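So the bean table finally has a home! I've been going on about this thing since November (sorry, Kristine) and I can now report that it's pushed up against the big white wall by the door, where I wanted it in the first place. We tried 3 other spots. Laimutė liked it out in the middle, and every person who came through caught a hip on it. 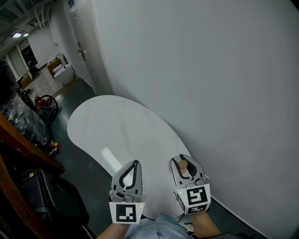 *The bean, with a peg getting its turn.*

I love how plain that wall is behind it. Kristine wants to hang something there and I keep saying give it a month! The top is super glossy, so the ceiling light bounces right back at you, and if you sit in the wrong place you squint all afternoon. I'm thinking about a cloth, but then you lose the shape, and the shape is why I wanted the thing.

Still on my list for that end of the room: the hose reel, the suitcase under the counter, and the bundle in plastic wrap. Algirdas swears the bundle is going "soon." I'd like the floor clear before the Jõgi order gets here, because that's 2 more big boxes and I have no idea where they'll go.

Now, the pegs. Zdislava gave me a whole coffee can of them and I dumped it out thinking I'd have them sorted by lunch. Ha! They're little round things and they roll, and a slick white tabletop does you no favors there. I put a dish towel down along the curved side and that helped a lot.
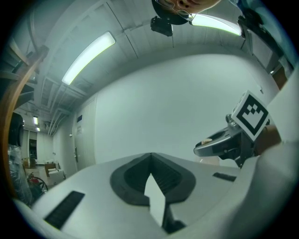 Small parts wear me out faster than big ones, and I think it's mostly the neck. You end up bent right over with your nose pointed at the work, glasses and all, to keep track of one tiny beige speck at the tip of the jaw. Mercy told me to raise the table a couple of inches, and I may try blocks under the legs if I can find a set that matches. Otherwise it's a lower stool and more breaks.

Next up is the cabinet in the back room, the tan one. I want the pegs living in there, in jars with lids, and I want the white box off the top of it. If anybody has spare jars, the short fat kind, let me know!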